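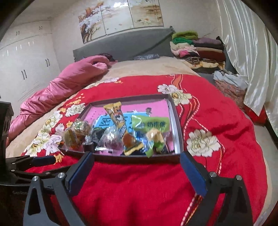

Comparar duas pinças manuais com embalagens de snacks: o que medir?
Publicado por Trinidad Llorente, março 2019

Estou a escolher entre duas pinças manuais de dois dedos, a Nutudach e a Traditz, para gravar demonstrações de pegar e largar. O braço que vai usar os dados é um Limex e a câmara fica montada na própria pinça. Os objetos são snacks embalados, que tiro de uma tampa de caixa baixa e pouso na colcha, ou ao contrário. Já tenho 564 gravações e não consigo dizer qual das pinças é melhor. Com as barras embrulhadas quase não noto diferença. Com os sacos de plástico transparente os resultados variam muito, e a colcha às vezes vem presa nas almofadas.
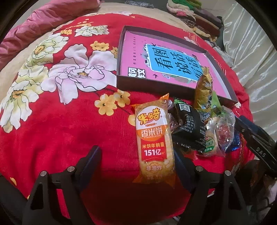 Pinça aberta, com o pacote de bolachas de arroz entre os dedos.

Que devo registar em cada tentativa? E vale a pena trocar a colcha por uma superfície rígida?

Montserrat Salcedo
Separa os resultados por tipo de embalagem. Se misturas barras e sacos na mesma média, a diferença entre pinças desaparece. Eu anoto a abertura inicial, se pegou à primeira, se escorregou ao levantar e se a embalagem rodou. Faço 5 tentativas por objeto e por pinça, sempre com o objeto na mesma posição.
Mantém a colcha, mas repete uma parte dos testes numa mesa. O tecido cede e deixa os dedos entrar por baixo do pacote, coisa que a mesa não permite. Verifica também o reflexo no plástico: com exposição automática, a minha câmara perdia o contorno dos sacos. Fixei a exposição e melhorou.

Sarıgül
Usa a Traditz. Tive as duas e fiquei com essa.

rui_bancada
Antes de comparar, aperta os parafusos das articulações nas duas. A minha tinha folga em 2 deles e os dedos fechavam tortos. Perdi mais de 4 dias a culpar as almofadas. Depois volta a calibrar a abertura, senão os valores antigos não servem.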